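# Chapter 4: Picking the Team When the Games Pile Up

I used to think team selection was the easy part of coaching. You write down your best players, you put them in their best positions, and you get on the bus. Then I spent a season helping out with a club called Turville, down in the regional league, and in one stretch we had a cup tie, a league game and a replay so close together that the kit barely made it through the dryer. By the third game our best players were our slowest players, and I was standing on the touchline with a cold coffee wondering what on earth I'd been doing all week.

So this chapter is about rotation: who plays, who sits, who comes on, and how you work all that out when you have more games than legs. Chapter 3 was about preparing for a single match, and if you skipped it, go back and at least read the part on recovery sessions, since I lean on it quite a bit here.

## 4.1 Why rotation feels wrong

I'll start with the feelings, which might seem odd for a textbook, but every coach I've worked with (me included!) makes selection decisions with the stomach first and the spreadsheet second. You win on Sunday, everybody's bouncing, and the very last thing you want to do is break that team up. The players don't want it either. The supporters certainly don't. There's an old saying about never changing a winning team, and you'll hear it shouted at you from behind the dugout the moment your second-string left back gives the ball away.

The trouble is that the saying comes from a time when substitutes were rare, squads were small and the game was played at a walk compared with today. A midfielder who covers every blade of grass on Sunday is going to be a different player on Wednesday. He'll tell you he's fine. He'll look fine in the warm-up, too. Then somewhere in the second half he'll arrive half a step late for a tackle he normally wins, and you'll be defending a free kick on the edge of your own box.

I want you to get comfortable with two ideas before we go on:

- **Load** is everything a player's body has done recently. Matches count, but so do training, travel and the day job, if your players have one.
- **Freshness** is how ready that player is to do it all again. Two players can have the same load and wildly different freshness.

We'll measure the first one. The second one we mostly have to judge, and I'll show you how I go about it in section 4.3.

## 4.2 Counting minutes

Let's do some arithmetic, and I promise it's gentle. The simplest way to keep track of load is to add up the match minutes each player has had over a fixed window. I use 30 days. Some coaches like a shorter one, and I've no quarrel with them, as long as they pick a window and stick to it.

At Turville I drew a line at 700 minutes. Anybody over that line in a 30-day window went on what we called the amber list. Being on the amber list didn't mean you were dropped. It meant I had to have a conversation with you before I wrote your name down, and I had to have a plan for getting you off the pitch early if the game allowed it.

Did it work perfectly? Goodness, no. Our center forward sat on the amber list for most of October because we had no one else who could head a ball. But the list made me look at the problem, and I started giving him the last half hour off whenever we were comfortably ahead. He grumbled every single time.

One warning. Minutes tell you nothing about what *kind* of minutes they were. A center back in a game where you have all the ball might hardly break a sweat, and a full back chasing a quick winger might be done in well before the whistle. Treat the number as the start of the conversation.

## 4.3 Reading the player in front of you

Most of what I know about freshness I've picked up away from matches altogether. I eat with the squad when I can. I sit on different seats on the bus. I get to training early and watch who comes in chatting and who comes in with their hood up, and if somebody who's usually loud has gone quiet for a couple of days, I make a note.

Team meals are the best of the lot, in my opinion. People relax when there's food around, and you'll hear about the sore hamstring or the baby who won't sleep long before it ever gets mentioned to the physio. I've changed a starting lineup between the soup and the noodles, and I'd do it again.
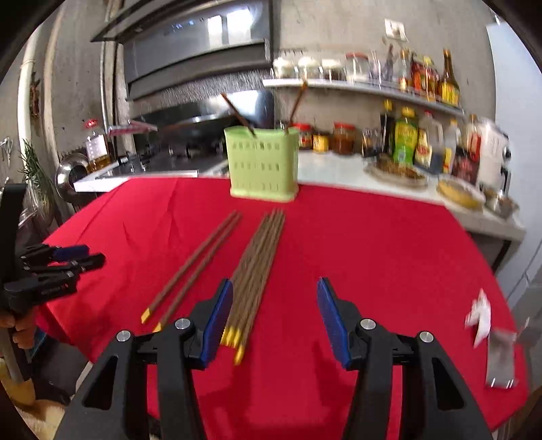

## 4.4 The cup problem

Cup competitions make all of this harder, and they're the reason I wanted to write the chapter in the first place. A league season is long, so one poor result can be put right. A knockout tie is over in an afternoon. You can rest three players, lose by a goal, and spend the rest of the year explaining yourself.

Let me set up the situation we'll be using for the exercises at the end. Imagine a club called Clomar. They're comfortable in mid-table, they've got a cup quarterfinal coming up against Meveo, and three days later they have a league match against Egilsson, who are just below them. The squad is thin in central midfield. Their captain has played in every game, he's well over the line on minutes, and he has told the coach in no uncertain terms that he's playing in the quarterfinal.

What would you do? I've put that question to a good many coaching classes by now, and the room nearly always splits into two camps.

The first camp says play the strongest team in the cup. You might never get to another quarterfinal, mid-table is mid-table, and the supporters will forgive a flat league performance if there's a semifinal to look forward to. I have a lot of sympathy with this. I've been to a semifinal as a fan and I can still tell you what I had for breakfast.

The second camp wants to spread the risk. Change a few players for each game, keep the spine of the team together, and use the bench early. It's less romantic, and if both games go badly you'll look like you couldn't make up your mind. On the other hand, you're far less likely to lose your captain for six weeks.

I lean toward the second camp, mainly because I once watched a tired captain of ours pull up on 49 minutes in a tie we were already winning. We hung on that day. We didn't win again for a good long while after it.

## 4.5 What you'll need for the rest of the chapter

Before you turn the page, please do the following. It won't take long and the later sections make much more sense with real names in front of you.

1. Write down your own squad, or a squad you follow closely, with each player's best position and second-best position.
2. Add up everyone's match minutes over the last 30 days. If you can't find exact figures, use full games and half games.
3. Circle the positions where you have only one player you'd trust to start.
4. Look at the fixture list and mark any week with more than one match.

Those circles from step 3 are where your trouble is going to come from, so keep the sheet handy. In the next section we'll take the first busy week you marked and pick both teams for it at the same time, starting with the bench and working backward to the first eleven.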